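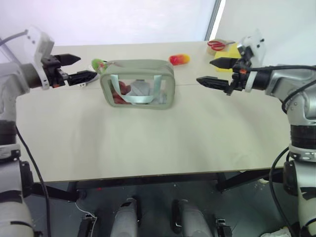
Two-armed robots still need a lot of patience from the people around them when it comes to household chores, according to a trial wrapped up in January by Skondbridge firm Getitine.

The company gave its machines everyday jobs such as packing a toiletry bag and clearing a table. Over 1520 attempts, the robots finished 1000 without help. Most of the failures involved soft items or clear plastic, which the cameras have trouble picking out.

"Hard objects with a definite shape are fine," said Irina Tudose, who ran the trial. "Straps, zips and cloth are where we lose time."

Packing a bag took the robots 9 minutes on average. A person did it in under 2.

Getitine has no plans to sell a home model. It will try the same arms next on shop-floor work at Salazar, a local homewares store, where they will sort returned stock behind the counter — a job with more repetition and fewer surprises. Staff there will keep doing the folding by hand.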